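Stellgate Neighbors Newsletter

The tool shelf at Shiferaw Hall: how the first winter went

Dear neighbors,

Many of you asked me at the spring lunch how the lending shelf is doing, and I promised to write it down properly. I am Lenka Šimko, I keep the book where the loans are written, and I moved to Stellgate from Bratislava nine years ago. Please forgive me if a sentence is a little stiff.

The idea of the shelf came from Morag Munro, who had bought a tile cutter for one small bathroom and did not want to look at it in her hallway any longer. She put a note on the board in Shiferaw Hall, and within a few days she had received a pressure washer, two ladders, a sewing machine and a very heavy box of sockets in inches. We did not have a shelf yet. The things stood under the coat hooks until Timothée Joly built the shelving in the side room, with boards left from the old stage.

The rules have changed since the last newsletter, so please read them again even if you are already a member. A loan is now for one week, and it can be made longer by one week if no other person has asked for the item. You can ask for this by telephone or by writing in the book. Please do not pass a tool directly to a friend who wants it next. In February the small drill went through three houses in this way, and when it came back without its charger, each house believed that the charger was at one of the others. It was found at last in a bag of curtains at the Plosport end of the street.

Items must come back clean. This is most important for the carpet cleaner, where the dirty water tank has to be emptied and left open to dry. The same is true for paint rollers, although I must say that people have been very good with the rollers.

We have also had to think about what we do not accept. Chain saws are not accepted, and neither are gas heaters or ladders with a repaired step. Electric tools are welcome when the cable is whole and the plug is the original one. Yabsira Tamiru checks everything that has a plug before it goes on the shelf, and he puts a green sticker with his initials on it. If you see an electric item without a sticker, please leave it where it is and tell one of us. He has asked me to add that he cannot repair televisions.

About money. The shelf received a grant of $1000 from the Zanus Fund last autumn, and with donations and the soup evening the total for the winter came to $3970. The largest part was spent on insurance, which was more expensive than any of us had thought. The rest paid for the lockable cabinet, new blades for the tile cutter, safety glasses, and a second wallpaper table. The full list is in a folder next to the book, with the receipts, and you are welcome to look at it. Membership stays free. A deposit is taken only for the pressure washer and the carpet cleaner, and you get it back when you return the item.

What do people borrow? In the autumn it was the long ladder, for the gutters. After the new year it was mostly the sewing machine, and this surprised me. Eldana Mersha gave two evenings on how to shorten trousers and change a zipper, and afterward there was a waiting list. She would like to do another evening in May, this time about curtains, if enough people are interested. You should bring your own fabric and thread — the machine takes ordinary bobbins, the small metal ones, and there is a jar of them in the drawer.

The garden tools are the next question. We have many spades and almost nothing for cutting. If you have a hedge trimmer or a good pair of loppers that you use once a year, please consider giving it to the shelf. You can also lend it to us for the summer only, and in this case we write your name on a label and you receive it back in October. We do not need more spades.

One more request. When you borrow a tool with several parts, please look at the card in the box before you take it home, and again before you bring it back. The card says what should be inside. It takes a minute, and it saves me a walk around the neighborhood — I like my neighbors, but I do not like to ask them about drill bits at dinner time.

The side room is open as before, in the late afternoon when the library corner is open. From April 9, 2022 it is also open in the morning, for returns only. If the door is locked, ring the lower bell and wait a little, the stairs are long. Returned items should be put on the low bench and not back on the shelf, so that we can check them first.

Thank you to everyone who has given, borrowed and brought back.

Lenka Šimko

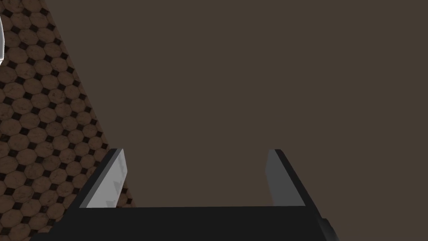
Parking behind the hall

The back gate will stay closed for the first two weeks of May while the drain is repaired. Please use the front entrance, and leave the space beside the ramp free.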